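Vitale Hardwax Oil, clear matt, 1 litre
Reviewed by Noemi Mancuso, May 15, 2025

Vitale sells this as a two-coat finish for indoor furniture. I have used it on four pieces since August: two oak tables, an ash bench and a set of beech shelves. All were sanded to 150 grit, vacuumed and wiped with a dry cloth before the first coat.

The oil is thin for a hardwax product and spreads easily with a white pad. Coverage on oak was good. One litre did both tables twice and left enough for the bench. Beech took more, and the end grain needed a third coat. The tin says to wipe off the surplus after 15 minutes, but in a warm room I would do it at ten, as it starts to drag.

Colour change is slight. Oak goes a little warmer and the grain stands out more than it did bare. Anyone wanting the raw look should buy the version with white pigment, which I have not tried.

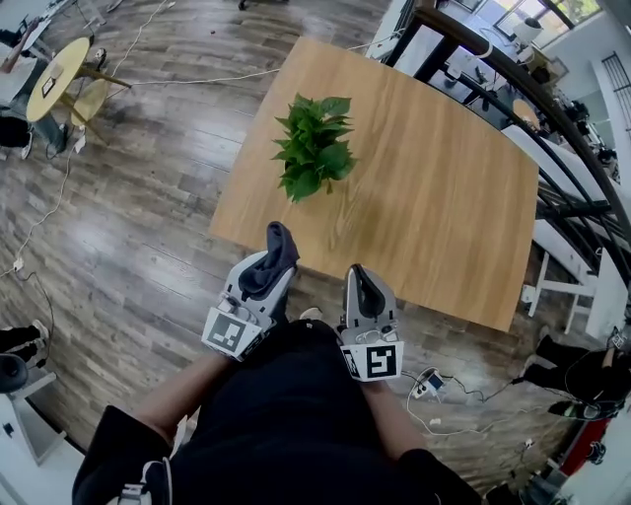 Drying is the weak point. The maker gives eight hours between coats. At 18 degrees mine was still tacky after 12, and I left it overnight each time. Full cure is given as ten days, and I would not put anything heavy on it before then.

For resistance I left water, black coffee, red wine and olive oil on a test board for six hours. Water and oil left nothing. Coffee left a faint ring that came out with a grey pad and a dab of fresh finish. Wine marked the board and needed sanding. The Kimero oil I used before did slightly better on wine and worse on water.

Repairs are simple – sand the spot lightly, rub in a little oil, buff after ten minutes. The patch is visible for a day or two and then blends in.

The lid is poor. It bent the second time I opened it, and the last of the tin skinned over. Decant what is left into a smaller jar.

Score: 7 out of 10. Good on oak, slow to dry, not the best choice for a table that sees a lot of wine.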